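Asunto: Re: [lultus-sala] Flores para la mesa redonda

El mensaje de febrero decía:

> Hola a todos. Para la sala de Arnmont necesitamos algo
> en la mesa redonda, que se ve muy desnuda al lado
> del sofá. ¿Flores de verdad o artificiales? El
> presupuesto es de 40 y no incluye el florero.

Contesto con retraso. Yo me quedaría con un ramo de colores mezclados — coral, rosa claro y un toque amarillo — y algo verde para sostenerlo. El tablero es liso y claro y admite casi cualquier color.

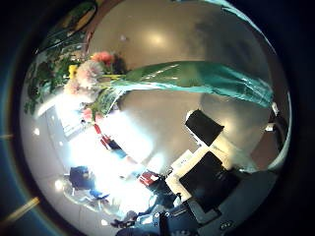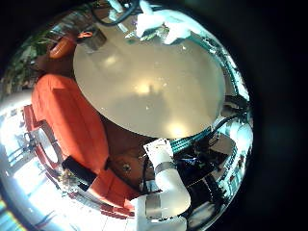
Dulce Becerra
Lista de Lultus, grupo de Arnmont

El sofá ya pone mucho naranja rojizo, así que no metería más flores de ese tono que la coral. El verde translúcido que envuelve los tallos me gusta y lo dejaría.

En Paisan tienen floreros bajos por casi 40, o sea que se nos va todo ahí. En Brurbridge los hay desde 6, más sencillos. Propongo comprar 2 en Brurbridge y tener uno de repuesto. Las plantas que se queden donde están.

Si alguien pasa por la tienda, que mida la boca del florero antes de pagar. El anterior era demasiado ancho y el ramo se caía hacia un lado.

Saludos,
Dulce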